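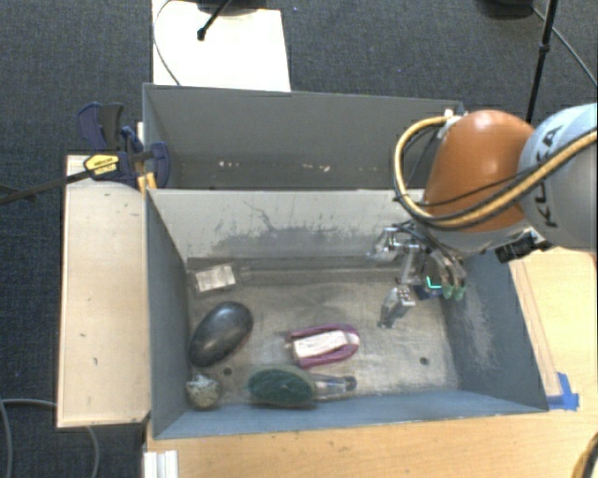 Outdoor Recreation Management
Handout 8: Day-use fees and permits at small lakes

Reading for this session: Engelhardt, chapter on fee collection. Bring your site map from last time.

1. Why sites charge
Most day-use fees cover trash pickup, restrooms and road repair. Fish stocking is usually paid for separately, through the fishing permit. Keep the two apart in your budget sheets. A visitor who pays to park has not paid to fish.

2. Ways to collect
Staffed booth: best compliance, highest cost.
Self-pay envelope and drop box: cheap, but someone has to empty it and match stubs to cash.
Pay machine: needs power or a solar panel, and a plan for when it jams.

3. Case: Rokow Lake
Rokow has 151 parking spaces and one entrance road. In May the lake sold 1,896 day passes and 911 fishing permits. The booth closes at 4 p.m., and after that visitors use the drop box at the Usman boat ramp. Anglers who walk in by the north trail pass neither one.

Work out the number of passes sold per parking space for the month. Then mark on the map where you would put a second drop box and a permit sign.

4. Terms
Compliance rate: paid visits divided by all visits.
Iron ranger: a locked metal post with a slot for fee envelopes.

Written answers go to Ibrahim Akinola by June 10, 2021. One page, map attached.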